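Table Chores: README and data card

Please read this before you download anything. It's longer than most READMEs and we make no great apology for that, as nearly all the questions we get by email are answered somewhere below.

What this is

Table Chores is a collection of 800 short demonstrations of small household and workshop jobs, the sort of thing you do without thinking while the kettle is on. Picking up a drink, moving a mug out of the way, righting something that has toppled over, putting the tape back in its drawer. It was gathered by the Ploletti project, a small group working out of a workshop in Nevberg, and this is version 2 of the release, dated Dec 4, 2025. Version 1 came out in June and should now be put to one side, for reasons given under "Changes".

We started it because we kept being asked, by friends and relations as much as by colleagues, whether a machine can tidy a table yet. The short answer is "some of it, on a good day". The longer answer is what the data is for!

What is in it

Each demonstration was made by a person holding a gripper with a camera on it, so that what you get is the hand's view of the job and not the view of somebody standing across the room. Every one comes with a video, the opening and closing of the fingers over time, and a sentence in plain English saying what the person was asked to do. The sentences are as the people wrote them, spelling and all, and we have only stepped in where one made no sense.

The wide lens bends straight lines a good deal, shelves especially. We have left the pictures bent. If your own tools prefer them flat, the lens settings are in the calibration folder, together with a rather wordy note on how we got them.

A good many of the jobs are grasps of a single thing on a busy table. We did think about clearing the benches first and decided against it, because real kitchens and real workshops are full of boxes, leads and pot plants, and a machine that can only manage on a bare table isn't going to be much help to anyone.

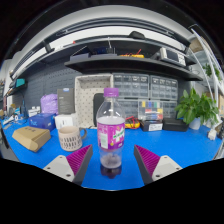 Rondonuwu wrote to us after the first release to say that a bottle on a table was hardly a chore, and that the washing-up would have been a better place to begin. It's a fair point and we've thought about it a lot. Our feeling is that the washing-up is made of a great many bottles on tables, one after another, with water added. If the first grasp goes wrong, there is no second step to worry about. All the same, we would dearly love to add wet jobs, and would be glad to hear from anyone with a sink and some patience.

How well does it work?

We trained a simple policy on the full set and let it loose on a bench it hadn't met before, at our partner workshop in Vinotitz. Upright things with a bit of open space on either side went well. Mugs were middling, and depended a great deal on which way the handle was facing. Soft bags were poor, and anything lying flat was worse. Clear plastic gave us trouble when the light came in low across the table, and shiny table tops didn't help.

Each job was tried up to 20 times. Please don't read too much into small differences between them, and do look at the failed runs as well, which we've kept in their own folder. They are the most useful part, to our minds, and now and then quite funny.

What it shouldn't be used for

Please don't use it to claim that a machine is safe near children, pets or hot pans. There is nothing of the kind in here. There are no sharp tools in use, no cooking, and no lifting of anything heavier than a full bottle.

Changes

In version 1 the finger readings ran slightly behind the video, so that the grip seemed to close after the thing had already moved. That has been put right throughout. We have also rewritten the loading script, which used to fall over if a folder name had a space in it.

Known problems

A handful of clips begin with the gripper already in position, and so lack the approach. They are marked "late start" in the index. The sound has been removed from everything, mostly to spare you our radio.

If you find something else amiss, open an issue and tell us the clip name.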